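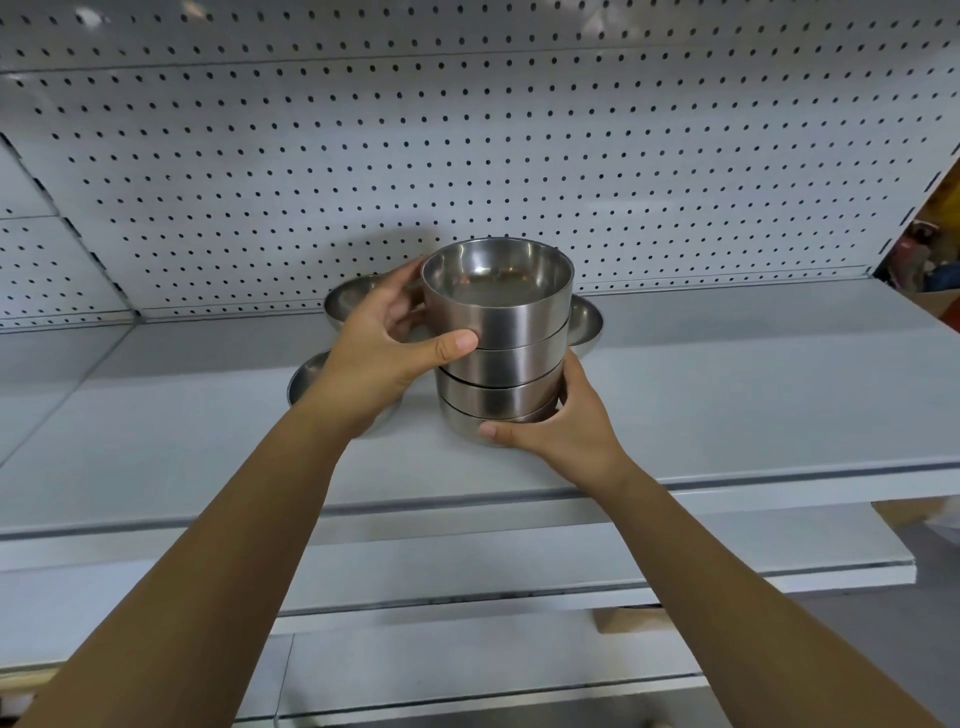

Filed under: Grippers & Arms / Shop-floor checklists

Going-over sheet for the gripper comparison, Kustier two-finger against Zallia soft cup, September round. I filled this in as I went, so excuse the rambling (and the crossings-out you can't see anymore!).

1. Emergency stop reachable from a sitting position. OK. I tried it from the floor too, and my arm is just long enough.

2. Finger pads clean, no nicks. Kustier OK. Zallia has a nick on one cup, so I swapped it before we ran anything.

3. Grip force limit set. OK after a second try. Nicanor Barrientos had left it at 36 newtons from the last job and I'd like it at 30 for thin steel, please and thank you.

4. Stacked bowls, lift and set down. The Kustier is great on a rim and hopeless on a rounded base. The Zallia loves a base, but two nested bowls tend to come up together when you only asked for one. By hand you put a thumb on the seam and never think about it!
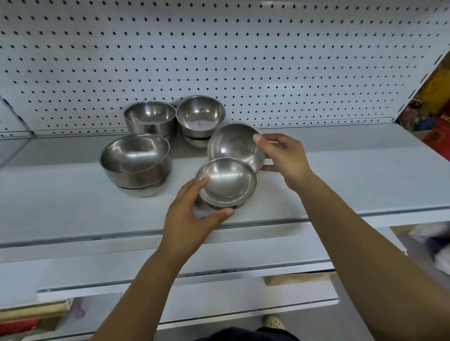

5. Shiny surfaces and the wrist camera. NEEDS WORK. Brushed steel against white shelving gives the Zapata controller fits, and it lost the rim on 4 runs in a row. I turned the exposure down and that helped, a bit.

6. Clearance to shelf uprights and pegboard. OK at slow speed, wouldn't sign for fast. Keep approach speed at up to 450 mm a minute until Rerthorpe sends the new bumper.

7. Thin items, wire especially. FAIL, both grippers. The Kustier pads don't close all the way at the tips, and the cups just fold over it.
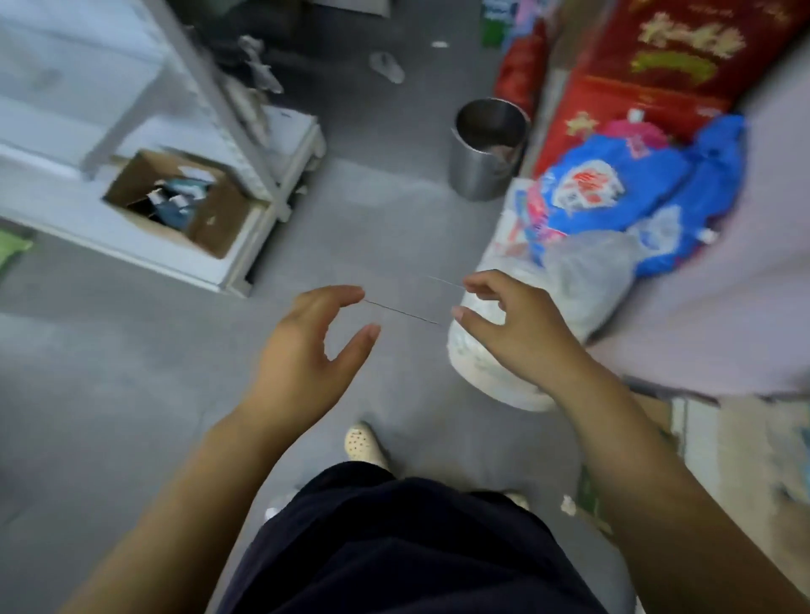 A proper fingertip pinch is what I want, with a bit of give so the line can go tight without slipping out. I've asked Zallia for their narrow tips and will redo line 7 when they get here.

8. Floor clear around the arm's reach. Check this again before each run, bags and boxes have a way of creeping in.

9. Cables strapped to the arm. OK.

Signed off for slow runs only.

3 comments | 11 shares

Contact | Back to top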